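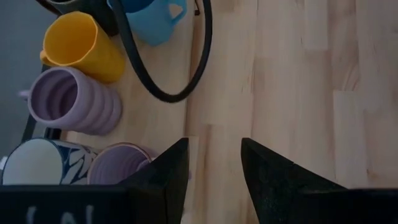
Questions fréquentes – tasses, supports à tasses et plans de travail en bois

Vous nous écrivez beaucoup, et souvent la même chose. Chez Flanine, nous avons donc réuni les réponses. Elles ont été rédigées par Filipa Pacheco, qui s'occupe du courrier, et relues par Juraj Beneš, qui s'occupe de la casse.

Vos tasses vont-elles sur n'importe quel support ?

Sur la plupart, oui. Le support Grullach, en métal noir, accepte toutes les tasses de la collection, y compris la grande cylindrique. Sur un support d'une autre marque, mesurez l'écart entre les montants avant de commander. Nous recevons chaque mois des photos de tasses coincées, accompagnées de la question « c'est normal ? ». Non.

Faut-il ranger les tasses debout, à l'envers ou couchées ?

Debout, c'est la position prévue par le potier. À l'envers, c'est celle de votre grand-mère, à cause de la poussière, et elle avait de bons arguments. Retournez-les seulement quand elles sont sèches : une tasse humide posée sur son bord garde l'odeur du placard pendant trois jours.

Couchées, elles prennent plus de place et roulent jusqu'à l'anse, qui fait frein. Le rangement horizontal a ses partisans et nous vendons aussi à ces gens-là. Évitez simplement d'empiler deux rangs, l'émail des bords supporte mal le frottement.

La tasse aux anneaux est-elle difficile à laver ?

Le modèle Plemmont, avec ses bourrelets superposés, a le même relief à l'intérieur qu'à l'extérieur. C'est joli et cela retient le marc de café. Une brosse ronde à poils souples passe dans les creux en quelques secondes, une éponge y passe beaucoup moins bien. Au lave-vaisselle, inclinez-la pour que l'eau s'écoule des anneaux. Si vous l'oubliez avec un fond de chocolat chaud, laissez-la tremper une nuit et ne nous écrivez pas avant le matin.

Le lilas est plus foncé à l'intérieur. Avez-vous changé d'émail ?

L'émail est le même. La lumière entre moins bien au fond d'une tasse que sur ses flancs, et les anneaux se font de l'ombre entre eux. Parvathi Venkataraman, notre coloriste, a répondu 159 fois à cette question et demande poliment que le compteur s'arrête là.

Puis-je composer mon lot avec des couleurs différentes ?

Oui. Jaune vif, bleu ciel, lilas pâle, gris foncé : tout se mélange, au même prix. Un conseil quand même, pour les foyers de plus de deux personnes : une couleur chacun. Les disputes sur « ma tasse » diminuent nettement, sauf si tout le monde veut la jaune. Tout le monde veut la jaune.

Nous ne composons pas les lots à votre place. Nous avons essayé en juin, sous le nom de « lot surprise », et la surprise a surtout été pour le service des retours.

L'émail mat marque-t-il ?

Un peu. Les cuillères en inox laissent parfois de petits traits gris, surtout sur le bleu ciel. Ce sont des dépôts de métal et pas des rayures : une pâte de bicarbonate et un chiffon humide suffisent. N'utilisez pas de laine d'acier, sous peine d'avoir ensuite de vraies rayures à nous montrer.

La grande tasse peut-elle servir à verser ?

Le modèle Thomas est une tasse. Certains clients s'en servent pour la pâte à crêpes, avec des résultats qui varient selon la pâte et le client. Elle contient assez de thé pour un matin d'hiver, ou assez de lait pour inonder un plan de travail, à vous de voir.

Que faire des ronds sur le bois ?

Si votre plan est en lamelles collées, comme beaucoup de plans de type billot, les taches d'eau claires partent souvent avec un peu d'huile dure et un chiffon doux, dans le sens du fil. Pour les ronds de café anciens, poncez légèrement au grain fin, dépoussiérez et huilez à nouveau. Faites un essai dans un coin discret. Sur un bois blond, le thé noir marque plus vite qu'on ne le croit, et le dessous de verre existe depuis longtemps.

On voit les joints entre les lamelles. Mon plateau va-t-il se fendre ?

Un joint visible entre deux bouts de planche est tout à fait ordinaire, et les différences de ton d'une lamelle à l'autre aussi. Surveillez plutôt un joint qui s'ouvre, où l'ongle accroche. Dans ce cas, éloignez le plateau du radiateur, arrêtez les grands lavages à l'eau et montrez-le à un menuisier.

Je laisse des fils électriques traîner près de mes tasses. Est-ce grave ?

Pour les fils, non. Pour les tasses, un jour ou l'autre. Un câble qui fait une boucle sur la table attend patiemment qu'une manche l'attrape – et il emmène volontiers une anse avec lui. Faites-le passer derrière le support ou le long du mur.

Mon anse s'est cassée. La garantie joue-t-elle ?

Si elle s'est détachée toute seule pendant les 50 premiers jours, oui. Si elle a rencontré le carrelage, non, mais nous compatissons et nous vous accordons 10 % sur la remplaçante. Ne recollez pas une anse pour continuer à boire chaud : la colle lâche toujours au-dessus des genoux. Une tasse recollée fait en revanche un pot à crayons très convenable.

Vendez-vous le support sans les tasses ?

Oui, ainsi que les tasses sans le support. Haf Eynon prépare les deux séparément, dans des cartons différents, qui n'arrivent pas forcément le même jour.

À qui écrire pour une question absente de cette page ?

À Aurora Correia, au moyen du formulaire de contact. Indiquez le modèle, la couleur et ce que la tasse contenait au moment des faits.

Page mise à jour le 9 décembre 2025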